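Notebook, manipulation bench
January 2021
Subject: Prendico pick-and-place kit, trial unit from Kotach

I write this while I still remember the details, because the trial agreement lets us keep the unit until March and after that we must say yes or no. The offer from Kotach is the gripper, the control software and the support plan in one package. The arm is not part of the offer, we use our own. Wisport, who would also like to sell to us, offers only the software and says any gripper will do. I will come to this later.

The bench today, with the toy food and the dishes:

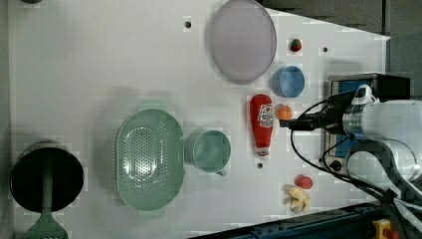
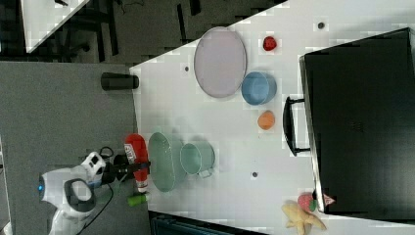
Mounting. The flange adapter fits our arm without changes, but the four screws in the bag were too short for the spacer ring and I took longer ones from our drawer. Please do not put the short ones back in the same drawer. The cable is long enough, even too long, and I am not happy with how it hangs when the wrist turns. For now I limited the last joint in the software. If we keep the kit, we need clips on the forearm.

Software. Installation took me most of the morning. The manual is translated and some sentences have no verb, so I had to guess what they want. In the network chapter the address is given two times and the two are different — the second is the right one. After this the program found the gripper at once. The teaching screen is good. You move the arm by hand, press to save a point, and you can give each point a name. What I miss is an undo. When I saved a wrong point I had to delete the full path and begin again.

Settings used: speed limit 50 percent, closing force on the default value, timeout for a grasp 700 ms. With a shorter timeout the program reports a failed grasp while the fingers are still closing. This is written nowhere in the manual, I found it by trying. I suggest we leave it at 700 until Kotach answers my mail.

First set of grasps. I made 20 attempts with the ketchup bottle, the bottle lying down, place changed by hand each time. 17 were good. The three bad ones were all the same type: the fingers came too near to the cap, where the bottle becomes narrow, and it turned away. I think this is a problem of the grasp point the software proposes and the hardware is fine. When I moved the point to the middle of the body by hand, I had no failures, but I did not do this enough times to write a number.

The small round fruit is easier than I expected. The oval plate is harder. The rim is low and the fingers touch the table before they are under it, then the force stop comes and the program waits for me. The sales sheet says "flat dishes supported". I asked what they understand by flat and received a drawing of a soup bowl.

The mug I tried only by the handle. It works if the handle points to the arm. If it points away, the planner searches for a long time and gives up, and the message says only "error 182". The list of errors in the appendix does not have this number. I wrote it in the mail to Kotach also.

About Wisport. Their demo was with MacBrayne, the packing company, and there the objects are boxes, all the same size. I do not doubt that it is fast. For our work the objects are different every day and I want to see it with dishes before I believe the numbers. They promised to let us use a test license, but I have not received the key.

My opinion at this moment: the gripper is solid and I would buy it. The software is nice to use and not finished. The support plan is the most expensive line in the offer, and we should ask if it can be left out for the first year, or if we can pay for each case.

To do:
Order clips for the cable, and new longer screws to replace what I took.
Repeat the bottle grasps with the corrected grasp point, same number of attempts.
Try the plate with the thin fingertips, they are in the kit box under the foam.
Ask Kotach for the full error list and for the manual in the original language, maybe it is better.
Save the taught paths on the server before anybody updates the program. The update deletes them, it says so on the last page.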